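Bolimside Neighbors – Help & Advice

Search help pages Enter keyword or street Go

We use cookies to remember your settings. Accept Manage choices

Writing an obituary for an aunt who left instructions

Posted in Family & Paperwork
Last updated 22 May 2025

Bhupendra Mathur

My great-aunt by marriage died last week at a good age, in her own bed, having told the nurse to turn the radio down. The family has decided that I should write the obituary, on the grounds that I once wrote a letter to the paper about the bus shelter and it was printed.

I have three problems.

The first is money. The Flesenholm paper charges by length, and my draft comes to 930 words. I was quoted a sum that made me sit down. They also count the headline, which seems petty, given that the headline is her name.

The second is the list of survivors. She was married twice. There are children from the first marriage, stepchildren from the second, and a man called Vasić who lodged with her for so long that her grandchildren call him uncle. Two of the children don't speak to each other, and each has phoned me to ask which of them will be listed first. One of the stepchildren would like her ex-husband left in. The other would like him left in as well, but with an adjective.

The third is that she left a note. It says, in capitals, NO "PASSED AWAY," NO ANGELS, DO NOT SAY I LOVED GARDENING. She did love gardening. Everyone who knew her will expect it to be there, and I think the garden club will take it personally. How binding is a note like this? It was on the back of a seed packet, if that makes a difference.

She was born in 1940, or 1941 if you believe her driver's license. I'd also welcome a view on that.

Toivo Rissanen

I did the notices for our church newsletter for years, and have been shouted at by most of the families in it, so take this for what it's worth.

Length first. You want two obituaries. The one in the paper gives her full name, the name she was born with, the town, the date she died, her age, who survives her, and when and where the service is. You can do that in 84 words if you're strict. Then the long one goes on the funeral home's website, where most of them don't charge for length, and gets printed in the program for the service. Ask the funeral home to place the newspaper one for you. They often know the deadline better than the paper does. And put the web address at the end of the short one so people can find the rest of her.

Survivors. List the children oldest to youngest, all of them, with stepchildren either in the same run or straight after. Birth order is the only order I ever found that people would grumble at but not sue over. Tell both of the feuding ones the same thing on the same day. If you tell one on Monday, the other will have heard a different version by Monday night. Spouses go in parentheses after the name. Ex-husbands don't go in at all unless they were close to her, and adjectives cost extra.

Your Mr. Vasić goes in. "Her dear friend and longtime lodger" is fine if he's happy with "lodger." Ask him. I left out a man in his position one November and I still cross the road when I see him.

On the birth year, use whatever is on the birth certificate, and check it before you send anything. If nobody can find one, give her age and skip the year. My own grandmother was 1901 in the family Bible and something else on every form she ever signed, and we went with the Bible because it was the heaviest.

One more thing. Leave out her street address and the exact date of birth, and don't say that the house will be standing empty during the service. People do read these pages for the wrong reasons. Have somebody stay at the house that afternoon. There's usually a cousin who doesn't like funerals.

As for the note, it isn't a will, seed packet or otherwise, and nobody's going to court. But she asked for three small things and they're all easy. "Died" is a perfectly good word and it's the shortest one. For the gardening, don't say she loved it. Say what she grew and who she gave it to. "She left zucchini on the porches of people who had not asked for it" keeps you inside the rules and the garden club will know exactly what you mean.

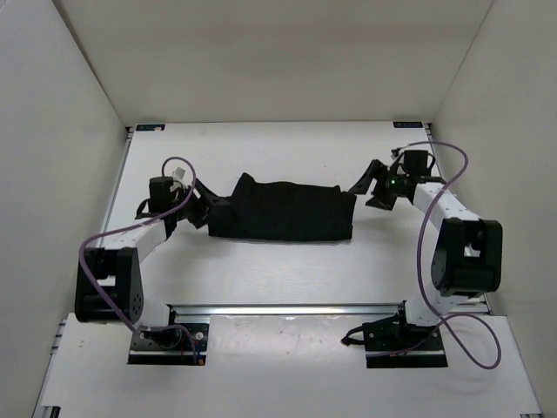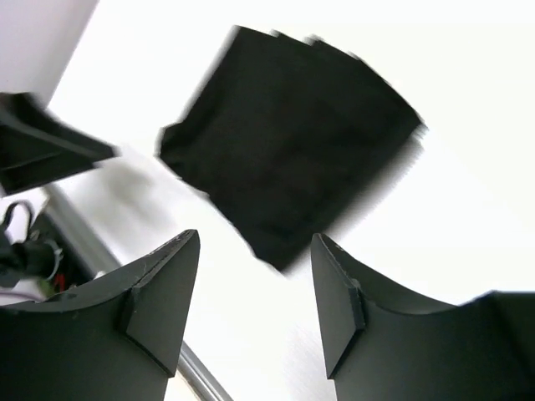 Read the long version out loud to one person before it goes anywhere, preferably someone who'll tell you that you've spelled a grandchild wrong. I've never yet seen a first draft that had all the grandchildren right. Then send it and stop answering the phone for a day.

Nikau

agree with the above mostly. we paid for the full thing in the paper for my dad and it came out with the wrong service time anyway so ask for a PROOF and read it yourself, don't let your brother do it

also I'd put the gardening in. she's not going to see it

Bhupendra Mathur

Thank you both. The short version is done and the paper has been very civil about it. Mr. Vasić has asked to be "friend" with no further details. I found the birth certificate in a biscuit tin and it says 1940, so she had been taking a year off all this time. The zucchini are in. I've told the two children about the birth order, and they are now united against me, so that's something.

Get the Bolimside Neighbors newsletter in your inbox. Enter your email Sign up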